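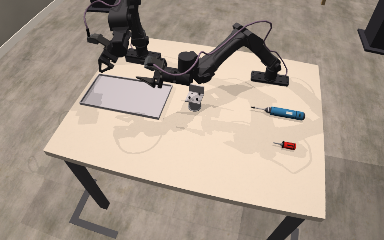
Print this page | E-mail this page

Aster: flicker in dimmed LED lighting
Second progress report to the Dimaculangan Fund
Last updated: 2025-11-06

Dear all,

It is a pleasure to be writing to you again, and with rather more to tell than last time, when I'm afraid you had to put up with two pages on the delivery of a cupboard. The measuring is properly under way now, and we have results we are happy to show you, along with a few that have made us scratch our heads.

You will remember what we set out to do. A good many people in Siltitz had told us that their new lamps were fine at full brightness but became tiring, or gave them a headache, once they were turned down in the evening. We wanted to find out how much of that could be put down to flicker, how much flicker depends on the lamp and how much on the dimmer in the wall, and whether we could write some plain advice for people who simply want to buy a lamp and get on with their supper.

We have now collected 454 lamps, nearly all of them given by households and small shops (thank you again for paying the postage, it made an enormous difference). Of these, 115 have been through the full set of readings, from full output down to the lowest setting at which they will still stay lit. That is a little behind where we hoped to be by the end of September, and I would sooner say so here than have you work it out from the table in the annex.

The delay was mostly our own doing. We had been letting each lamp warm up for the same short time before taking a reading, and it became clear that some of the larger reflector types were still drifting when we measured them. We lengthened the warm-up and went back over the early ones. It was dull work, but the readings now repeat nicely from one day to the next, and I sleep better for it.

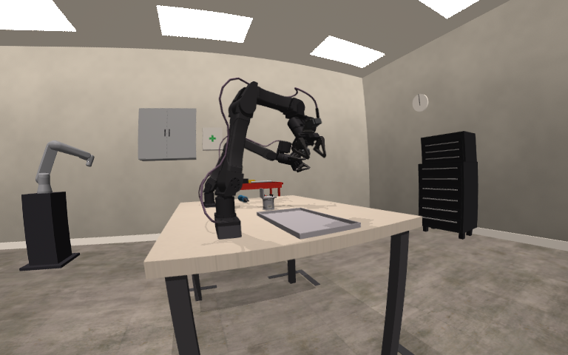
Ignacio Carrasco asked, when he read the draft of this report, whether we were being fair to the lamps, given that most of the bad readings so far come from pairing a new lamp with an old dimmer made for filament bulbs. He is quite right to ask. The same lamp can behave beautifully on one dimmer and shimmer terribly on the next, and a report which only named poor lamps would send people off to replace the wrong thing. We have therefore added a second round, in which every lamp is tried on five dimmers: two older leading-edge types, two trailing-edge types and the Fukisex unit that many of the local electricians like to fit.

It is early days for this part, but the pattern is already fairly plain. Most of the trouble comes in the bottom quarter of the dimming range. A single lamp on its own circuit does worse than several together, very likely on account of the minimum load the dimmer needs. Price has told us very little so far. A couple of the cheapest lamps in the collection are among the steadiest, and one rather handsome decorative one is so poor below half brightness that we measured it again on a fresh supply before we would believe it.

On the public side, our open evening at the Siltitz library was very well attended, and the conversation went on long after the tea had run out. We put matching lamps side by side and turned them down together, which did more good than all my slides.
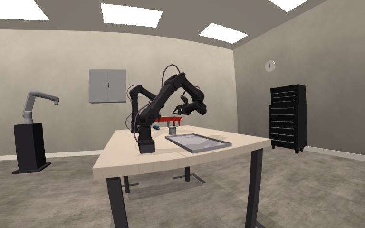

I'd just assumed it was my eyes, one visitor wrote in the comments book, and I wish the box had said something about dimmers in words I could follow. Several others wrote much the same, and it has shaped our plans for the leaflet. We had drafted it around flicker percentages and frequencies. The new draft begins with the dimmer: how to tell which sort you have, what load it needs, and what to ask in the shop. The figures have moved to the back for those who enjoy them, as I do.

Spending is close to plan. We are roughly 10 per cent under on equipment, as we were able to borrow a second light meter, and a touch over on printing. With your agreement we should like to move the equipment saving across to pay for extra hours at the bench, so that the second round can keep pace with the first. No other changes to the budget are asked for.

Before the next report we mean to finish the first round of readings, have the leaflet tried out on some patient readers, and settle how to present the dimmer results without drowning everybody in tables. If any of you would like to come and see the work, please do, and let us know beforehand so that we can get some biscuits in.

With warm thanks from everyone at Aster

Print this page | E-mail this page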